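Open day at the Altthorpe teaching hospital

In May I visited the open day of the hospital in Altthorpe, because my niece wants to study nursing and her parents could not come. We took the early bus and arrived before the doors opened, so we drank coffee at the bakery across the street. It was good coffee, but expensive.

The visit started in the laundry, and this was for me the best part. The hospital washes its own linen with machines from Skastier. A woman with a very loud voice explained how the sheets go in on the dirty side and come out on the clean side, and that the staff may not cross between them. My niece asked many questions about shifts. The answer was that the early one starts at 4 in the morning. 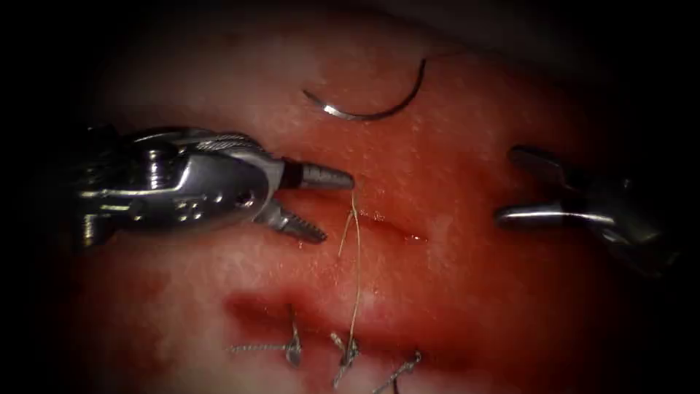

The sewing room is behind the laundry, and I stayed there too long. I sewed curtains for 13 years, so I know a little about holding small things. A needle driver has jaws with a serrated gripping surface, and I would have liked such a grip for my thick upholstery needles – my fingers still remember them. In the sewing room they repair gowns and blankets by hand and on two old Batero machines, which are oiled every evening.

Lunch was in the Sarpong wing, on floor 7. The soup was too salty, but the view over the river is beautiful. After lunch we listened to a talk for future students. It was long, and the microphone did not work well at the back.

We went home with a bag full of brochures. The next open day is in autumn, and registration is at the main desk.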